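Plisden Desktop User Guide
Section 4: Setting up analyst targets and price alerts

Before you start, finish Section 3 and check that your holdings add up. Everything in this section sits on top of the numbers you entered there, and Plisden will happily calculate an upside on a share count that is wrong.

You will need your Irnari feed key, a list of the tickers you want to follow, and the price you paid for each one.

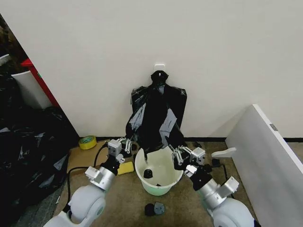
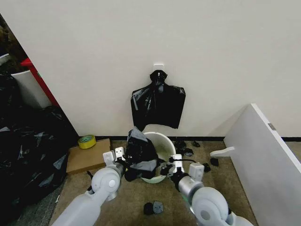
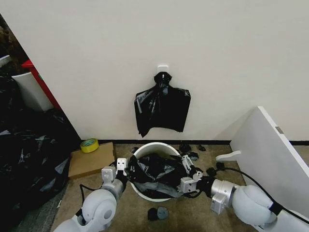
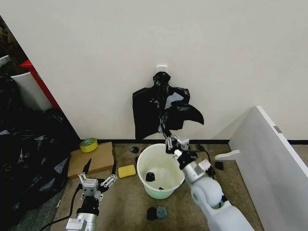

A word on what a target is. An analyst's price target is one person's guess at where a stock might trade, usually a year out, built on a model you will never see. Plisden shows it in large green type next to your own cost. We argued about the green type and lost. Treat the number as something to check against, and set up the alerts below so that it can't talk you into anything on its own.

4.1 Connecting the target feed

1. Open Settings, then Data Sources.
2. Click Add Source and pick Irnari from the list.
3. Paste your feed key into the Key box. Do not type it by hand. Zero and capital O look the same in that box.
4. Set Update Frequency to Daily. The Live option is there, but targets rarely change more than a few times a quarter, and Live mostly gives you a blinking light to look at.
5. Click Test. When the status reads Connected, click Save.

Note: The first download can be slow on a long watchlist. If the status stays on Pending overnight, delete the source and add it again.

Caution: Connected means that the key was accepted. It does not mean the data is right. After the first download, look up two or three targets elsewhere and compare.

4.2 Choosing how targets are combined

By default Plisden takes the average of every target it finds for a ticker. This is the worst of the four settings. One wild number drags the average along with it, and wild numbers are the ones that get published most loudly.

1. Open Settings, then Targets.
2. Under Method, change Average to Median.
3. Set Ignore Targets Older Than to 6 months. The default is Never, which is how a target from before a stock split can end up in your summary.
4. Check the box marked Show Low and High.
5. Leave Weight by Analyst Rank unchecked. The ranks are based on past calls, and we have yet to see a version of them that held up the following year.

Suppose you own Preltammont and three targets come in: 600, 712 and 1636. The average works out to just under 983. The median is 712. If the stock trades at 700, the first setting tells you that you are sitting on a gain of 40 percent and the second tells you that you are holding a stock priced near what most of these people think it is worth. Same company, same afternoon.

Note: With only two targets, the median and the average are the same number. Plisden marks these with a small hollow circle. Read the circle as "don't know."

4.3 Entering your own figure

You may skip this step. Most people do, and then write to support asking which analyst to believe.

1. Open the ticker page and click the My Value tab.
2. Type the price at which you would be willing to buy the stock today if you owned none of it.
3. In the Reason box, write one or two sentences. The box takes up to 1098 characters and you should not need them.
4. Click Lock. The figure can be changed later, but the old one stays in the history with its reason.

Firouzeh Asadi, who wrote most of this part of the program, wanted the analyst targets hidden until My Value was filled in. You can still get that behavior by checking Hide Until Entered under Settings, then Targets. I use it. It is irritating for a week or so.

4.4 Creating alerts

1. On the ticker page, click the bell.
2. Choose Price Falls Below and enter a figure. Start with your My Value.
3. Click Add Another and choose Target Spread Wider Than. Enter 50 percent. A wide gap between the lowest and highest target is a sign that the analysts disagree about something basic, such as whether the company makes money.
4. Choose how you want to be told: email, pop-up, or both.
5. Click Save.

Do not add an alert for Target Raised unless you have a reason to want it. Targets are very often raised after the price has already gone up, so the alert mainly reports old news with a new number on it.

Caution: Alerts run only while Plisden is open or the background helper is installed (see 2.5). An alert is not an order. Plisden cannot sell anything for you, whatever the wording on the old welcome screen suggested.

4.5 Reading the Upside column

The Upside column divides the combined target by the current price. It ignores dividends, taxes, trading costs and exchange rates. For a foreign company whose shares are listed in New York, it also ignores the question of what exactly you own, and for that you have to read the filing.

To remove the column:

1. Right-click any column heading.
2. Uncheck Upside.
3. Click Apply.

To sort by it, click the heading once. We would rather you didn't. The top of that list is where the thinly followed stocks gather - one analyst, one cheerful number - and the sort gives them the same standing as a company covered by 20.

4.6 If something looks wrong

Target shows as a dash: no target is newer than your age limit. Leave it as a dash.

Target is ten times the price: check for a recent split, then check the currency under Ticker Details.

Upside changed overnight but the price did not: an old target has dropped out. Open History to see which one.

All targets vanished: your feed key has expired. Renew it with Irnari, then repeat 4.1 from step 3.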